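Running a Small Shop, Session 8: Returns and Store Credit

Welcome back, everyone! Last time we got a bit carried away with shipping rates (my fault, I do love a shipping table), so tonight we pick up with returns. Please have the Bunddale policy sheet in front of you, and a pencil if you're the scribbling kind.

Start with the return window. Bunddale gives its customers 8 days from delivery, and you'll notice the sheet never says whether Sundays count – a small thing until somebody turns up on the ninth day with a receipt and a long face. Write yours so a tired person can follow it.
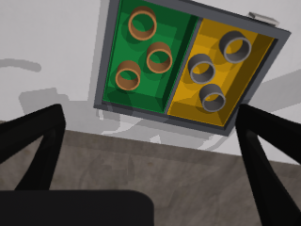
Store credit is the part most of you asked me about. Say a customer brings back a $315 order that was partly paid with credit. The credit portion goes back on the account first, and the rest goes to the card. Keep a note of both amounts on the same slip, please!

For Thursday, read the Vurkcombe terms and mark any sentence you had to read twice.

Sarita Kanaujia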